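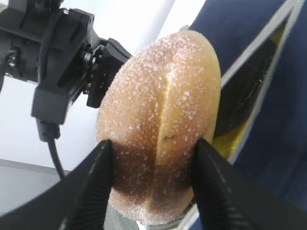

Filled doughnuts at home – what am I doing wrong??

tevetgirl
Ok so signed up to bring filled doughnuts to the school fall sale in October. 200 of them, split between me and my sister in law. Did a test batch last night and they are heavy. Not raw, just heavy. Like a dinner roll that got fried. Dough is bread flour, milk, 2 eggs, butter, yeast, a little nutmeg. Rose an hour, cut, rose half an hour, fried. Help please, typing this on my lunch break

Reply from oldfryer
Half hour second rise is your problem. Poke one. If it springs right back its not ready. Mine take an hour minimum, more if the kitchen is cold.

Reply from crumbs_and_co
Second rise yes but also bread flour. Use all purpose. Bread flour makes them chewy and people read chewy as heavy

Reply from oldfryer
Disagree. Been using bread flour forever. All purpose gives you a cakey thing that soaks up oil. The shop I worked in, Golob, only ever had bread flour in the back.

Reply from crumbs_and_co
A shop has a big mixer and a proof box. She has a kitchen counter. Not the same thing at all

Reply from Yuto Ueda
Half and half works fine, you can both relax. What temp is the oil?

tevetgirl
Uh. Medium high? Don't have a thermometer

Reply from Yuto Ueda
Get one before you do anything else. 350 to 360 F. Too cool and they sit there drinking oil, which is also heavy. Too hot and they go dark before the middle cooks. And let it come back up between batches, I only do three at a time in my pot.

Reply from lumturie_g
Seconding the thermometer. Mine is a Testeck, cheap, clip broke the first month but it still reads ok. I just hold it lol

Reply from mapledad
What are you filling them with? Matters for when you sugar. Jam you can fill whenever. Custard I would not do for a sale table, no fridge, people standing around all morning

tevetgirl
Was going to do custard :( my sister in law already told everyone custard

Reply from mapledad
Well un-tell them. Custard needs to stay cold. Do jam or a chocolate spread.

Reply from pk_bakes
Our church did custard out of coolers and it was fine. Two coolers, ice packs, bring out a dozen at a time. But somebody has to stand there and do it and that somebody was me

Reply from mapledad
Ok coolers, sure. Cold doughnuts though

Reply from lumturie_g
Granulated sugar, not powdered! Powdered melts into a paste by the time you get there. Roll while warm but not hot. A minute or two out of the oil, on a rack, then into the sugar. Wait too long and nothing sticks.

Reply from crumbs_and_co
I wait till theyre cool and brush with a bit of butter. Sticks fine, tastes better

Reply from oldfryer
That's a greasy doughnut with extra steps

Reply from crumbs_and_co
Its a teaspoon of butter

tevetgirl
Ok you two. Another question, how do you get the filling in? I poked a hole with a chopstick and most of it came back out onto my shirt

Reply from Yuto Ueda
Push the chopstick in and wiggle it side to side so there's a pocket. Then a long tip on a piping bag. Squeeze slow, stop when it feels heavier in your hand. Or just slit them with a knife and spoon it in, no shame in that. Way faster when you're doing a hundred.

Reply from pk_bakes
Slit is what we did. You can see the filling so people know which is which. Line them up cut side up or you'll have jam all over the box

Reply from lumturie_g
What are you charging btw? We did $2 each and made 400 after ingredients. Somebody on the next table had them at $3 and sold out first so who knows

tevetgirl
$2 I think. School wants it easy for change

Reply from mapledad
Don't fry the day before. Make dough the night before, slow rise in the fridge, shape early, fry that morning. Day old fried dough is sad

Reply from oldfryer
This I agree with. Cold dough is easier to cut too. Just give it extra time on the counter after shaping, it needs to wake up

tevetgirl
Update – got a thermometer, did half and half flour, second rise was an hour and 10. So much better!! Light, good color, pale ring around the middle like the bakery ones. Sister in law still wants custard. Going with raspberry and telling her after

Reply from Yuto Ueda
The pale ring means you proofed them right. Nice

Reply from crumbs_and_co
try one with all AP before the sale, just one batch

Reply from oldfryer
Don't

Reply from pk_bakes
How much oil are you buying? I ran out at 7 am and had to send my husband to the store in his slippers

tevetgirl
two big jugs?? is that enough

Reply from pk_bakes
Get four. You can return the ones you don't open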